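Assembly Workshop Notebook
Boateng Room, Bench 2
Entry dated 20th January

Subject: work board layout and bench surface, Verkix practice set 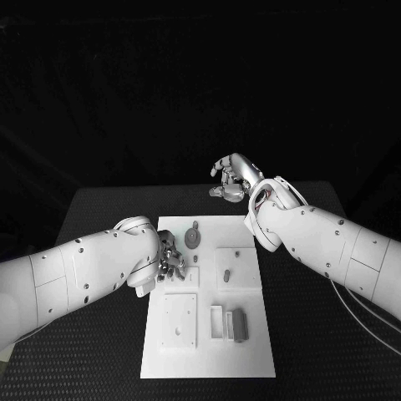

The purpose of this entry is to record the present arrangement of the bench and the points to be settled before the set is handed over to the Gilel group in April. Colleagues using the bench in the meantime are asked to add their remarks underneath and to initial them.

Board position. The white board is to be kept at the centre of the table with its long side running away from the operator. The earlier practice of laying it crosswise has been discontinued. It brought the outer fixtures closer to hand but left too little room at the far edge, and parts were regularly pushed off the back onto the floor. The lengthwise position was agreed at the last bench review and should not be altered without a note in this book.

Table covering. The textured black mat remains in use. The smooth grey sheet supplied by Forkow was tried for 17 sessions and withdrawn. The board moved on it whenever a part was pressed home, and small screws rolled freely. The textured mat holds the board adequately without clamps. It does collect dust and metal filings, and it is to be brushed at the close of each day and wiped with a damp cloth at the end of the week. Solvent is not to be used on it. One corner of the previous mat was spoiled in this way and the colour never recovered.

Curtain. The black fabric curtain behind the table is to stay fully drawn during work. It was hung to keep the shelving out of the operator's line of sight, and it has also reduced glare from the window side of the room. Please do not pin drawings or job sheets to it. Job sheets belong on the clipboard by the door.

Parts and fixtures. The set was checked against the Verkix list, which runs to 389 items including spares. Two discrepancies were noted:

Spare washers, small: one bag short. A replacement has been requested through stores.
Fixture screws: the list gives the old length. The screws held in the drawer are correct and the list is to be amended.

The fixtures are to be left on the board between sessions. Removing them each evening was found to take up to 22 minutes once refitting and checking were included, and the threads were beginning to show wear. Loose parts are a separate matter and must go back to the labelled trays before the room is locked.

Order of work. The written procedure presently starts with the fixtures nearest the operator and proceeds toward the far edge. It is proposed to reverse this. With the near fixtures already filled, the forearm passes over finished work to reach the remaining positions, and finished work has been disturbed on several occasions. A trial of the reversed order will be entered here when complete. Until then the written procedure stands.

Cleaning of the board. Warm water and mild soap only. Pencil marks may be removed with a soft eraser. Ink should not be used on the board for any purpose, including temporary labels.

Outstanding:

Amend screw length on the Verkix list.
Confirm arrival of washers.
Print a fresh copy of the bench procedure, with the mat instructions included.
Ask Gilel whether their own table is the same height as ours. If it is lower, the board will need a riser and the packing crate should be measured accordingly.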